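Forna Training Ball, Size 5

Sold singly or in sacks of 12. Club orders ship from our warehouse in the order they come in.

We have been selling soccer balls long enough to be tired of how they are described. Every ball is a pro ball now. Every ball flies true, grips in the rain and was developed with players, though you will rarely be told which players or what they said. The Forna arrived with two pages of this kind of thing, and we have left most of it out. What follows is what we think after using it with our own test group from February until the grass fields closed for reseeding.

What it is

A 32-panel, machine-stitched ball with a textured polyurethane cover, a foam layer underneath and a butyl bladder. Size 5 only. There is talk of a size 4, and there was talk of a size 4 last season too. We'll list it when we have boxes of it on the shelf.

The cover is the selling point, according to the maker. It has a pattern of shallow dimples that is supposed to steady the ball in the air. We kicked it next to the Parnis Match, which has a smooth cover and costs more, and could not tell them apart on long passes. Goalkeepers in the group said they liked the feel of the Forna. Half of them then picked up the wrong ball and said the same thing about that one. Make of the dimples what you like. They do hold mud.

Stitching

This is the part we care about, and the part where the Forna earns its place. Cheap training balls fail at the seams, usually next to the valve, and usually just after the return window shuts. Of the 93 balls we put out to teams, two came back with open seams. One of those had plainly been run over. The Bragança ball we used to carry did much worse than that over a shorter stretch, and we dropped it.

We wouldn't call the Forna tough on blacktop. The cover scuffs quickly on any hard surface and the printing goes first. If your team trains in a parking lot or a school yard, buy a rubber ball for a third of the money and replace it when it goes bald.

Bounce and weight

Out of the box the balls come flat and need pumping. Please wet the needle. Most of the valve complaints we get are from dry needles, and the maker will not cover them, and neither will we. At the pressure printed beside the valve the bounce is lively on artificial turf, maybe a little too lively for younger players working on first touch. Letting a bit of air out fixes that. It also makes the ball feel dead off the instep, so coaches will have to pick one or the other.

The maker's leaflet says the ball takes on "virtually no water." Ours got heavier in a wet session, as stitched balls do. They dried out by the next one. If you want a ball that truly stays light in the rain, look for one with bonded panels and expect to pay for it.

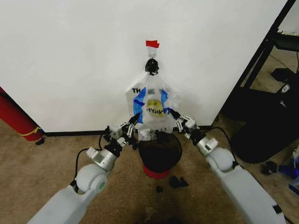 Thank-you bag on the wall hook

Air retention

Butyl bladders hold air well and this one is no exception. We topped ours up every couple of weeks. The leaflet claims a month, and perhaps that is true of a ball nobody kicks. A few in each sack went soft faster than the rest, with no puncture that we could find, and we replaced those. If yours does the same inside the first 60 days, send it back and we will swap it without making you fill in the long form.

About the "match approved" stamp

There isn't one. You may see the Forna listed elsewhere as suitable for match play, and in a friendly or a small local league the referee may well let it through. Ask your league before you buy a whole sack on that basis. We sell it as a training ball, and the price is a training ball price.

The sack

Orders of 12 come in a mesh sack with a drawstring. The mesh is fine. The drawstring is thin, and the plastic toggle on it is the weakest thing in the package. Several coaches tied a knot in place of the toggle in the first week and had no more trouble. The Festow carry bag, sold separately, is a better bag with a proper shoulder strap, but it costs nearly as much as three balls and we can't say in good faith that a youth team needs it.

Who should buy it

Adult and older youth teams that train mostly on grass or turf and go through a lot of balls. It is a decent, plain ball at a fair price, and it lasts a bit longer than others near that price. It will not improve anyone's shooting. Players who already own the Parnis have no reason to switch, unless they are sick of paying for it.

Who should skip it

Anyone training on concrete, anyone who needs a size 4, and any club that wants its crest on the ball. We tried crest printing on a small run and it wore off within weeks, so we have stopped offering it.

Details

Item number: 1339
Size: 5
Panels: 32, machine stitched
Cover: textured polyurethane
Bladder: butyl
Colors: white with navy, or yellow with black
In the sack: 12 balls, shipped flat, no pump or needle
In stock: 512 white with navy; yellow with black on back order

Club pricing

Club pricing starts at 200 balls, and can be split between the two colors once the yellow is back. Send the order from a club address and include the name of your league. We don't match prices from auction sites, mainly as we have seen what some of those balls look like once the wrapper is off. Returns on club orders are by the sack for unused balls, and by the ball for faults.

Goes with

Parnis Match, size 5
Festow carry bag, holds 12
Hand pump with two needles
Spare needles, pack of five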